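From: Arne Lenz
To: Table and Mantel Glass list
Date: 2019-10-19
Subject: Re: Bell-foot candle holder, or is it a vase?

On the question of the bell-foot pieces, Gerlach wrote:

> I have been sorting the lots from the June sale and I am stuck on
> the pressed glass with the flared foot. One box was labelled
> "candle holders" and the next one "posy vases", and as far as I
> can tell the shapes are the same. Does anyone go by a rule? I
> would also like to hear how people are cleaning between the ribs.
> I have been using a nail brush and it takes me most of an evening
> to do 8 pieces. Last thing, do you display glass with metal or
> keep them apart? My wife says apart.

I can answer some of this. We have been putting together the mantel table for the Zuvonon open days, and one of these pieces is on it, so I have had it in my hands a good deal lately.

On the name first. I call mine a candle holder, but I would not argue with anyone who said vase. The old Druver lists that I have copies of put the same shape under both headings, at different prices, which suggests to me that the shop decided. The only test I use is to try a standard dinner candle in the cup. If it stands up straight with a bit of wax or putty, I sell it as a holder. If it flops about, it goes with the vases. I know Okmont members have measured cups and tried to draw a line, but I have seen pieces either side of that line with old wax in them. 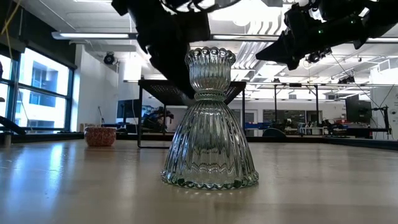

Colour is a better thing to look at than shape if you are trying to match a pair. Two pieces can look equally clear on a dark shelf and quite different once they are on something pale. Put them on a light table, with light coming from behind if possible, and look through the thick parts. The one on our table has a faint green tint to it, and the ribs on the foot pick up every ceiling light in the room, so you need to move your head about a bit before you can judge it. Old tissue paper under the foot does the job if you have no pale table. I turned down what was offered to me as a match on this ground alone. It was a good piece and the rim was sound, but the glass was plainly greyer and I would have noticed it every time I walked past.

Check the rim and the foot with a fingertip as well as by eye. Chips on a scalloped edge hide very well, and a lobe that has been ground down to lose a chip will feel flat on top when the others feel round. I go round twice, once in each direction. The foot matters more if you intend to burn a candle in it, as a piece that rocks even slightly should stay a vase.
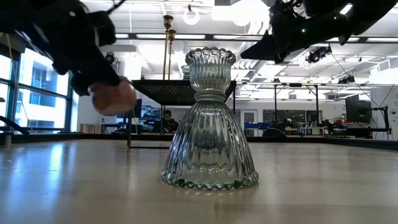

Now the cleaning. A nail brush is too stiff and too wide. I use a soft toothbrush cut down to half its bristles, lukewarm water and a drop of washing-up liquid, in a plastic bowl with a folded tea towel at the bottom. Work up and down the ribs and leave going across them until the end, if you do it at all. For wax in the cup, let it stand in warm water until the wax gives, then lift it out with a wooden cocktail stick. Please do not put it in the freezer, whatever you have read. Glass with a thick collar and a thin wall does not like it. Dry upside down on a towel overnight.

As for metal, I am with you and against your wife. Gold candlesticks and clear glass suit each other, provided they are not all at one level. We use a low black rack with a perforated top for the back row. I put like with like, one behind the other, and keep the nearer half of the rack free until I know what else is coming. The rear one of a pair should still show above the front one from where people will stand. Put a thin felt pad under anything heavy, as the edges of the holes can mark a soft base.

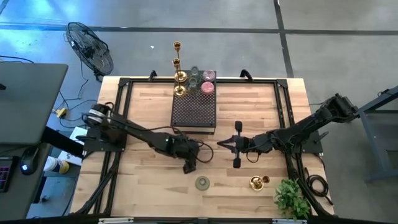 Gold candlesticks on the left of the rack, near half still to fill.

I have 200 small felt pads left over from a pack of 300 and can post some to anyone who wants them. Write to me off list with an address. Gerlach, if you bring your two boxes along I will happily try the candle test on the lot, and I should like to see the one with the odd collar that you mentioned last time.

Arne Lenz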